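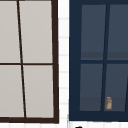
Navy-framed window, small jar in the lower-right pane.

Kitchen tips for comparing grippers in simulation

Start with the view. Run the Primley and Faner fingers from the same camera pose, or the scores mean little. Dark frames hide dark fingers, so save a close-up of the glass before the first run.

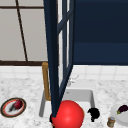

Open door, with the sink and faucet behind it.

Keep the door swing out of the arm's path. We lost 70 of 313 Fakix trials to door contact – most of them at the lower corner. Set the open angle once and write it down.

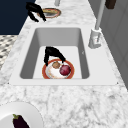 Black fingers over the plate in the sink.

For plates in a basin, come in from above and close slowly. Score the plate and the food separately. The Uçar controller needs its force limit reset after each batch. Log files go in the same folder as the camera poses.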